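Magesa Table Bowl: Care and Use Guide
Section 4. Sorting and filling with fruit and vegetables

Read this section before you fill the bowl for the first time. The steps are the same for all the green bowls in the Magesa series, with or without small holes.

4.1 Preparing the place

1. Choose a flat place with enough room for the bowl and for the produce you will put in it.

2. Spread a cotton tablecloth under the bowl. The Jedton gingham cloth is suitable, but you can use any cloth that can be washed. Fold lines in the cloth do no harm. A thick fold directly under the bowl can make it stand crooked, so please move the bowl or pull the cloth flat there.

3. Wash the bowl with warm water and a soft sponge. Dry it fully, also around the handle opening.

Note: If your bowl has small holes in the lower part, put a plate under it when the produce is still wet. The holes let water out, and fruit juice too.

4.2 Filling

1. Take everything out of the shopping bags and look at each piece. Put aside any piece that is soft on one side.

2. Begin with the heavy and firm pieces. Large pears and similar fruit go in the middle, where they support the others.

3. Place tangerines around them. Turn them a little until they sit without rolling.

4. Put small round fruit, such as kiwifruit, in last. They fit in the spaces on the top and they are easy to find when they become ripe. Do not press them down.

5. For vegetables use a second bowl. Tomatoes go at the bottom and a long cucumber can lie diagonally over them. It is allowed that the cucumber is higher than the rim.

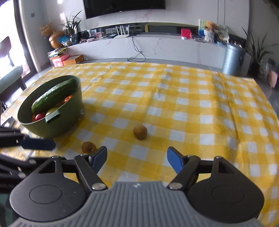
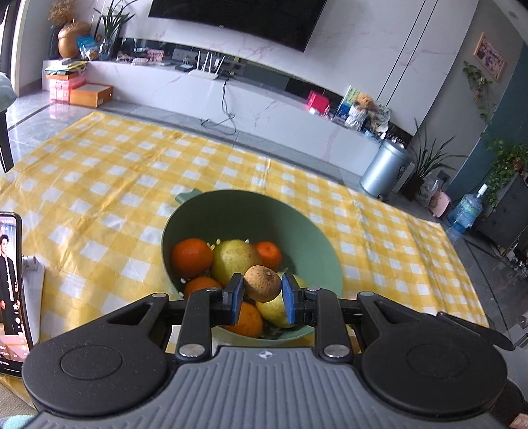 Flollow, writing on the Woven customer page, does not agree with step 5: "I would never put tomatoes under a cucumber. Mine got marks on the skin after one night, so now the cucumber goes in first and the tomatoes lie next to it." This way is also correct. If your tomatoes are very ripe, we recommend it. For firm tomatoes you may keep the order given in step 5.

4.3 After filling

1. Lift the bowl with two hands, one on each side. The handle is made for pulling the bowl toward you and for hanging it up when it is empty.

CAUTION: Do not carry a full bowl by the handle only. The maximum load is 2,000 grams.

2. Keep the bowl away from direct sun. A place next to a glass door can become very warm in the afternoon, even in September.

3. Check the fruit every 2 days. Kiwifruit is ready when it gives a little under the thumb. Move the ripe ones to the refrigerator if you will not eat them on the same day.

4. If one tangerine has mold, remove it and wash all the fruit that touched it. Wash the bowl also.

CAUTION: Do not pour boiling water in the bowl. Use it only for food that is cold or at room temperature.

4.4 Cleaning the cloth

Shake the cloth outdoors before washing. Small seeds and crumbs can stay in the folds. Treat fruit stains with cold water first, then wash the cloth with similar colors. Iron it while it is still a little damp.

For spare parts and replacement bowls, see page 81.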